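3.2 Perception of wrapped items and release planning

The software has three layers. The lowest layer closes the loop on finger width, the middle layer follows short trajectories, and the top layer decides which hand acts on which item. This section deals mainly with the middle and top layers, as the lowest one was taken from Hirer without changes. Each hand carries its own wide-angle view, and there is no fixed view above the table.

Snack packets are a difficult object class for such a system. Their surface is glossy, so depth is often missing on the parts where the fingers should close. Their outline also changes when they are held, and a template from the product side is of little use after the grasp. For this reason we do not estimate a full pose. The perception module, which we call Ginavau, gives only a mask of the item, the direction of its long axis and a score for each crimped end.

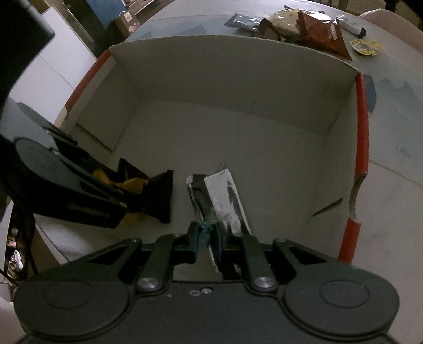

The planner receives this output together with the state of both hands. When the two hands are inside the box at the same time, the free space is small and the walls look strongly curved in the wide view. We correct the lens distortion only inside the mask and along the red rim. Correcting the full view cost more time and did not change the chosen action in our tests. The rim is a good landmark, and we fit it as four separate segments. A cutout or a tear in one side then does not disturb the fit of the others.

Release is treated as an action with its own precondition. A hand may open only if the lower end of the item is inside the fitted rim and the other hand is outside a safety region around the fingers. In the first version of the planner the hands took turns, and one of them always waited above the table. The present version lets both hands enter and orders only the two release events. The rule for this order was proposed by Jaruwan Mahawong and is described in Section 3.4.
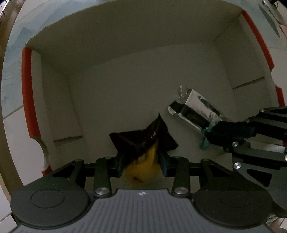
Figure 2. Two grippers inside the box, each at a packaged item.

The mask network was trained on 3768 labelled views from the Olletley recordings, with 49 views kept apart for checking the labels by hand. Training was stopped after 1000 steps without improvement. We used a batch size of 8 throughout. Most wrong masks joined two neighbouring packets of similar colour into one item. The planner cannot detect this error from a single view, therefore it asks for a second view from the other hand before it sends a grasp command. The logging tool, Çetinkaya, stores both views with the command, so that a wrong decision can be replayed offline with the same inputs.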